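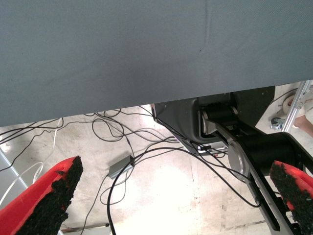
Underneath, grey-blue cloth, lower on the left than the right

Crease and specks on covered panel, fixable or start again?
Forum: Upholstery and Fabric > Help wanted

marisa_m
Posted 18/08/2019
Hi all, quick one before I have to go out. I've got a big flat panel covered in grey-blue cloth, pic is from low down looking up at it. Two things bugging me. Faint crease running up near the middle, towards the top of the pic. And little dark specks, only a few, scattered about.
Panel is 1099 long by 630 deep (mm). Cloth is Skumska, the medium one, bought off the roll at the market in March and it sat folded in a cupboard till I got round to it. Which I suspect is my crease.
Can I get it out with the cloth still on? Really dont want to pull every staple, my hands were wrecked last time.
Marisa

raimonds_v
Fold line. Steam it. Iron on wool setting, hover, don't press. Damp cotton cloth in between if the iron spits.
More bothered by the left side hanging lower tbh. Is it meant to?

marisa_m
No! Well. Not meant to. Haven't measured it yet, might just look worse in the pic.

ticking_stripe
Agree with Raimonds on steam, disagree on the iron. Handheld steamer every time on that sort of weave, an iron will shine it if you so much as touch down for a second. Ask me how I know. Had to turn a whole headboard round.

raimonds_v
Never shined one in years of doing it. Keep it moving and you're fine.

ticking_stripe
Good for you. She said her hands are bad, why risk it. Steamers are cheap.

lau_ilie
Before anybody steams anything, what are the specks? If it's grit or bits of old foam, brush off first. If it's mildew you'll cook it in nicely. If it's glue coming through then steam might make it worse, depends on the glue.
Marisa did you use spray adhesive under it?

marisa_m
Yes, light coat of Brilero on the board then wadding then cloth. Should be wadding between glue and cloth everywhere except the edges. So glue seems unlikely in the middle??
Specks are tiny. From the pic I can't tell either if they're on the cloth or in it.

lau_ilie
Sticky tape test. Press, lift, look. Comes away = dirt. Stays = slub in the weave or a stain. Some of these cheaper grey cloths have dark flecks spun in, which you never see on the roll and then see every day after.

EleniN
Came to say the same re flecks, Skumska medium has them. I did a window seat in the sand colour and thought I had fleas for a week.

marisa_m
Oh lovely, thanks for that image Eleni

EleniN
Welcome x
Also please don't restaple for a faint crease on an underside. Who is going to be lying on the floor looking at it?

ticking_stripe
Marisa will. I would. Once you've seen it that's it.

alina.pana
Hello, new here, hope ok to join in. I had a crease like this and mine went without steam, just hung about two weeks and relaxed. But the room was warm. Water mist from a plant sprayer and smoothing with the flat of the hand also helped. Try that first as it costs nothing.

raimonds_v
Misting leaves tide marks on some cloth. Test a scrap.

alina.pana
Yes sorry, test first. Mine was cotton.

marisa_m
Right, did the tape test in 4 places. Most of the specks came off, two didn't budge so guessing those are Eleni's fleas. Brushed the rest with a clothes brush. Got sawdust on my face.
Not steamed yet.
Measured the hang as well. Left IS lower, it's 6 mm. Less than it looks in the pic but it's there. So Raimonds was right to moan.

raimonds_v
Not moaning. Is it the panel or the cloth? Put a straight edge along the underside. If there's a gap between straight edge and board, the board's bowed. No gap, your fixings are off. If the cloth itself is bellying you can push it up with a finger and feel air.

lau_ilie
My money is on fixings. What's it hung on?

marisa_m
Wadach brackets, the slotted ones. Two each end.

lau_ilie
Then slacken the left pair, push up, do them up again. The slot gives you plenty. Ten minutes.

ticking_stripe
Not if the wall's out. Old house? Measure from the floor AND put a level on it. My floor drops so much across the back room that level things look drunk and drunk things look level. If her floor slopes the number means nothing.

lau_ilie
Fair point, didn't think of the floor.

EleniN
If the floor slopes I'd set it to look right by eye and forget the level. You live with the look of it.

raimonds_v
No. Level is level. Set it by eye and next year you put a shelf next to it and then both look wrong.

EleniN
We've had this argument before, in the pelmet thread, and you were wrong there too :)

raimonds_v
I was not wrong in the pelmet thread.

marisa_m
Children please
Level says the bubble's off to the right, so it really is down on the left. Floor's near enough ok, checked that too. Will do the brackets tonight once dinner's out of the way.
Straight edge, no gap that I could find, so board's flat I think. Pushed the cloth up and it's tight. Tight as I could get it anyway, used a Moldovan hand stapler and swore a lot.

alina.pana
Is the crease going the same way as the pull? When I do cloth I staple the middle of each side first and then out to the corners. If you start in one corner it can pull a line.

marisa_m
Er. I started in one corner.

ticking_stripe
Aha

raimonds_v
There you go then. Might not be the fold at all. Steam won't shift a pull line, it'll ease and come back. You'd need to lift the staples along one short side and restretch. One side only, not the whole lot. Thin flat screwdriver, tape round the tip so you don't snag the cloth.

lau_ilie
I'd still steam first. Soft and wide across, it's a fold relaxing. Sharp and going straight at a staple, it's a pull. From the pic it's faint and I wouldn't swear to either.

EleniN
Steam first +1. Less work and you can always do the staples later.

marisa_m
Ok so plan is
brackets tonight
steamer borrowed off my sister, tomorrow if she remembers to bring it
staples only if it comes back
Does it matter if I steam with it hanging up? Arms over head isn't fun, but taking it down means getting help.

ticking_stripe
Hanging is fine, just watch the drips, they run down your sleeve. Long sleeves and go slow. Hot steam goes up so keep your face out the way obvs. Leave it alone to dry overnight, no prodding.

raimonds_v
Take it down. You're slackening the brackets anyway so it's half off already. Face down on a clean sheet for the staples, face up for nothing. Easier on the shoulders.

marisa_m
Hmm, that does make sense. Will see who's in.
Brackets update: slackened left pair, pushed up, bubble now in the middle. One screw had hardly bitten at all, so I've put a longer one in. Crease still there. Sister has forgotten the steamer.

EleniN
Course she has. Kettle?

ticking_stripe
NOT the kettle

marisa_m
No kettle, promise. Will report back when I've got the thing.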